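Packing bench, Wednesday, started after lunch

Going back over the box question for the Rezaei oxford, black, capped toe. Trumimstead want the pairs shipped in lidded card boxes this time, no bags, and the order is 1,000 pairs, so I want the packing settled before the cartons come in. Worked on the dark mat with one shoe and the bottom half of a box, lid off.
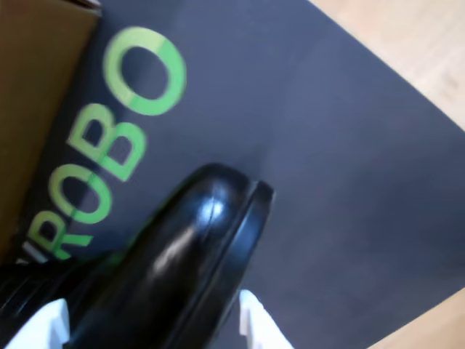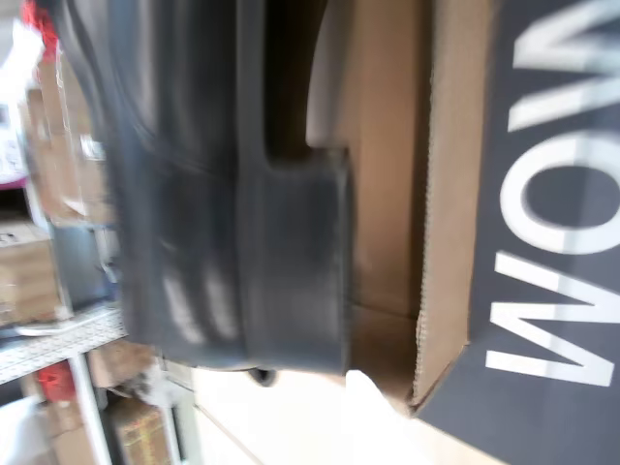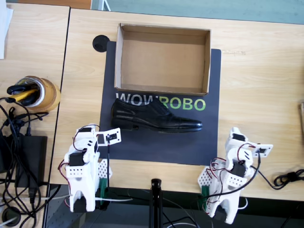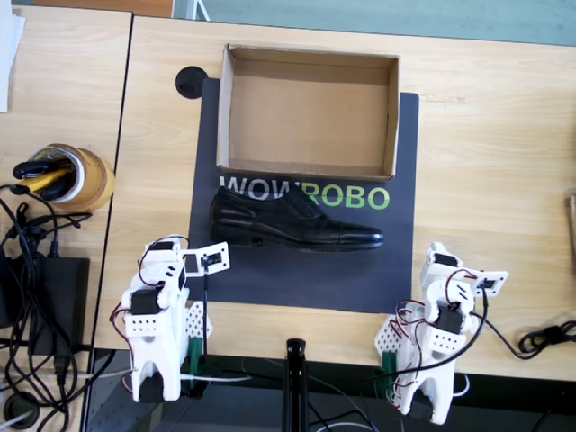
Orientation. Box long side toward me, shoe in on its side, sole against the near wall. The second one goes in turned end for end so the heel sits beside the other one's toe. Tried both shoes with toes the same way and the heels fight each other for room. The lid then sits up at one end and won't close without pushing, and pushing is how we got the creased lids last time.

Laces. Leave them tied. The loose ends go under the bow, or they get trapped under the lid. Had an argument with myself about lacing them flat with no bow, as Altum do on theirs, but it takes longer and the customer only has to redo it.

Toe caps. This is the part I care about. The polish marks if it rubs on bare card, and the inside of the box is rougher than it looks. Tried 3 kinds of paper:

White tissue, single sheet. Fine in the hand, tears at the heel when the second shoe goes in.
White tissue, doubled. Held up. Slow to fold.
The soft gray interleaf from Caltance. Slides well and doesn't tear. Leaves a bit of lint on fresh wax, which brushes off. Less lint if the shoe has stood overnight.

Going with the gray for now, one sheet under both shoes and folded over, with a spare strip between the soles. Ask Caltance if they have it in a wider roll. The strip at present is cut from the offcuts and we will run out.

Shake test. Packed a pair as above, lid on, shook it end to end and side to side, then left it standing on its short end while I did the labels. Opened it up and the toes were clean. One heel had worked through the fold, so the fold needs to come further down that end. Did 17 more like that with the longer fold and had 4 with the paper shifted, none with a mark on the leather. Good enough to start on.

Stuffing. Still undecided. Paper in the toe only is what the sample pair had. The cap is stiff enough that I doubt it needs it, but the instep could do with something if the boxes are stacked high.

Boxes. Corners are square and the walls stay up by themselves. A few in the bundle had a soft corner from the strap. Put those aside for the seconds.

To do:
Longer fold, write it on the bench card
Ask about the wide roll
Check whether the size label goes on the lid or the short end (Trumimstead's sheet says both in different places)
Wipe the mat down before the tan pairs go on it, black wax gets everywhere
Count the lids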